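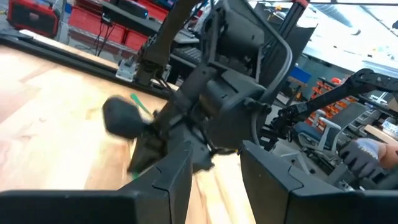
Gorton table with Awan chair

Grarken workshop and kitchen furniture
Price for the pair: £405 including VAT
Maximum evenly spread load on the table: 80 kg
Guarantee: 5 years on the frame
Lead time: three weeks

The Gorton is a plain work table with a pale wooden top and a black aluminium frame. The frame is made of extruded rail, which runs along the edges of the top and carries on upwards as posts at the corners. The slots in the rail take ordinary brackets, so you can clamp a lamp, a hook or a small shelf to it without drilling the wood.

Customers use it for craft work, repairs, sorting stock and laying out kitchen things. It suits small jobs that need to be left out overnight. The top is real wood and the grain differs from one table to the next. We do not match tops for grain or colour, so if you are ordering more than one and this matters to you, come and choose them at the workshop.

Marks and knots

Small dark marks in the wood are normal and we don't treat them as faults. The top will pick up more of them with use. Light scratches can be rubbed down along the grain with fine paper. Wipe up spills as you go, and put a cloth or mat under anything that has just been washed.
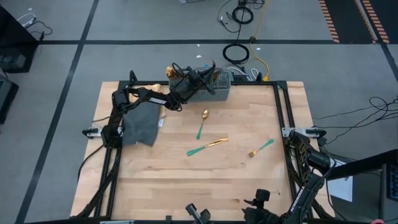

Wire baskets and caddies can go straight on the wood, but lift them when you move them. A dragged basket will leave lines. The same goes for cutlery with metal heads. The Winar sets, with gold-coloured heads and mint green handles, are sold separately and do not come with the table.

Stand the table on a hard, level floor. Concrete is fine. On carpet the feet sink a little and the top may need levelling again after a few weeks.

The chair

The Awan is a black office chair with a mesh back in a curved plastic frame. It has armrests, and the tension knob is round and sits on a short stem beneath the seat. Turn it a little at a time and try the chair between turns. Most people need less tension than they expect.

If you want to work on the mechanism – to clean out fluff or tighten a bracket – tip the chair over first and have someone hold it steady. Wear gloves, as the hinges can pinch. Do not force the knob if it feels stiff. Send us a note and we will tell you which part to look at.

The chair is also available on its own, but not in other colours.

Delivery and assembly

The table arrives as a top, a bundle of rail and a bag of fixings. Two people can put it together with the hex keys supplied. Tighten the corner joints by hand until the top is in place, check that the frame is square, then go round again with the key. The chair comes assembled apart from the armrests.

Orders placed after December 15, 2025 will be sent out in February.

Questions about the table go to Yareli Sandoval. For chair parts and anything under guarantee, ask for Macario Sandoval and have your order number ready.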